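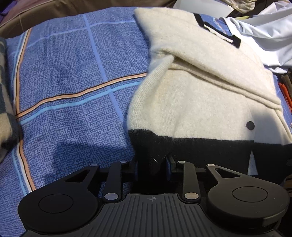

Folding room notebook, July 2019

Second week with Gino on the shirt side. Writing this up while the line is stopped for a belt change.

Where things are. Flat goods (sheets, pillowcases, towels) still go through the old Dorilska folder, no change there. Shirts and T-shirts now go through Gino. Knitwear, anything with buttons down the front, bedspreads with fringes and all the odd bits from the mixed bags stay on the hand tables. Tumidis want knitwear on the machine by October. I said I would put down what I think that would take, so here goes.

Shirts first. Best hour so far was 54 an hour, with one person feeding and the same person clearing. Worst full hour was 30, when we had the lot from the Kılıçarslan guest house, which came out of the dryer in knots. Nearly all the lost time was pulling sleeves out of other sleeves before anything could be fed. So the machine speed is not what decides it. Whoever untangles decides it. We used to do the untangling and folding in one go without noticing they were two jobs. Now there is a job called feeding that is all untangling, and it is duller than what we had.

Eustaquio Pacheco did feeding for a full shift and says his shoulders are better than after a day of folding but his eyes are tired. He also said he missed having a finished pile in front of him. The pile comes out on the far side and goes straight down to packing. I moved the outfeed trolley round to the left so the feeder can see it. Costs a few extra steps at changeover. Leave it there for now please, and if packing complain send them to me.

Knitwear. The teaching work goes on at the side table with the hand gripper. Two fingers, squeeze to close. Each garment gets laid on something soft and we pick and fold it with the gripper at the speed we would like the machine to do it. Things noted so far:

Pick by the hem band, not the body. A ribbed or banded edge gives the pads something firm to close on. The body of a fluffy knit stretches up into a point and then drops out.

Dark band on a light knit is easy to aim at. Dark on dark is slow, and I had to put the lamp on for it.

Sleeves. By hand I flip both sleeves in without thinking. With one gripper you do a sleeve, let go, go round, do the other. If the first sleeve lies across the front at a slant it has to be straightened before the hem comes up, or there is a lump in the fold. I would rather the sleeves were done by a person before feeding, for the first few months at least.

Buttons. Leave a clear space either side. Closing on a button tips the whole grip over and the cloth slides.

Pulling. Lift first, then move. Dragging the hem along the cover brings the cover with it and then you are tidying two things.

Did 49 picks in the last session. I threw out the ones where I used my other hand to help. It is very hard not to use the other hand. Eustaquio sits on his. New people should be told at the start, otherwise half of the session goes in the bin and they feel they have done something wrong.

About who does the teaching. At present it is whoever is free, meaning whoever is quickest, as they finish first. I do not think that is fair or even sensible. The quick folders have habits that depend on feeling the cloth, and with the gripper they get cross. The slower, neater folders took to it better. Suggest we put a rota on the wall, an hour at most per person, and that the hour is paid at the folding rate with the bonus counted as if they had been on the tables. Without the bonus it costs people money to sit there and they will stop offering. Tumidis have not answered on this. Asked again.

Also asked what happens to the hand tables if knitwear does move over. The answer was that no one would be let go and that people would be moved to inspection and mending. Fine, but inspection is a standing job and we have 2 people here who cannot stand all day. Needs stools with backs, and the bench there is too high for them. I want this sorted before October, on paper, with the stools in the room. Mending needs training as well. Four people have asked for it already, so there is no shortage of interest.

Faults this week. Outfeed sensor dusty, cleaned twice. White fluff from the knits gets on the pads of the hand gripper and they go slippery. Wipe with a damp cloth between garments, leave to dry, and keep the lint roller in the drawer and not on the shelf where it walks off. Stop button on the feed side is stiff. Reported it. Until it is fixed, feed side only with a second person in the room, no exceptions, and I include myself.

Noise. Measured nothing, but you cannot hold a conversation across the room while Gino and the Dorilska run together. We used to talk all morning. Tried running the Dorilska before the break and Gino after it for one day and everyone preferred it. Output for the day came out slightly lower. I am going to try it for a full week and see if it catches up when people are less worn out.

To do:
Rota on wall
Ring about stop button again
Lamp clamp for side table
Ask guest house to stop buttoning shirts before they bag them
Price two stools with backs

Belt is on. Back to it.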